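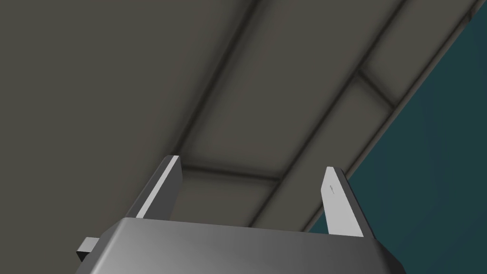 Simulated view from below, gripper open, nothing held.

Every robot spec I get sent has a section on what happens when the gripper is holding something. Force limits, drop limits, crush limits. Pages of it. And then the state the thing spends half its life in – open, empty, waiting – gets one line. "Gripper returns to ready." Ready for what? Says who?

I think empty should be a tested state. Written down, with numbers, same as a grasp. And I think it belongs in the simulation rules first, before anyone touches hardware.

Quick background. Kamley put out its draft practice guide for simulated gripper tests in June. It's decent. Short, readable, no padding. The Plunix people pushed for a minimum of 100 runs per task and got it. Good. But a run in the draft starts when the fingers begin to close. Everything before that doesn't count. Arm wanders off and points at the ceiling for a while? Not in the log. Not a failure. Not anything.

That's a hole you could drive a forklift through.

At Stokorbridge we went back over 700 old runs last winter. Full logs, camera stills, the lot. Three things we couldn't answer from the records: how wide the fingers were set at rest, which way the wrist was facing, and whether the software knew it had nothing in its grip. The last one bothers me most. A controller that thinks it's carrying a part will move differantly from one that knows it isn't. Slower, wider turns, maybe refuses to open. You want that caught in the sim where it costs an afternoon. 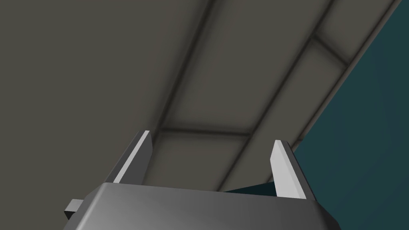 Another still from the same simulated room. Fingers apart, ceiling and teal wall behind.

Look at a picture like this and a person says "empty" in no time. The picture won't tell you what the controller believed, though. So log both. Camera still plus the software's own grip state, same time stamp, saved side by side. Where they disagree, the run fails. I don't care if the pick went fine afterward.

The objection I hear – mostly from the Kudo side – is that this piles on paperwork for small shops. Fair point, up to a point. Small shops are drowning in forms already. But it's 2 extra fields and a still, and the simulator has all of it in memory anyway. Nobody has to walk over to a machine with a tape measure. If your tool can't export finger width I'd want to know why before I trusted its contact forces.

Other objection, plain rooms. Bare walls, blank ceiling, who needs a record of that. Well, I do. Plain backgrounds are where I'd start. Fewer things to argue over when the still and the log dont match. Add clutter later, once the boring case passes.

So, what I'd put in the next draft. A run starts at power-on of the controller. Rest pose is declared ahead of time. Grip state logged the whole way through, empty included. Any mismatch is a fail and gets reported with the rest.

Comments on the Kamley draft are still open. Send yours, even a short one. Mine went in Sun 29 December, four paragraphs, one of them about file names.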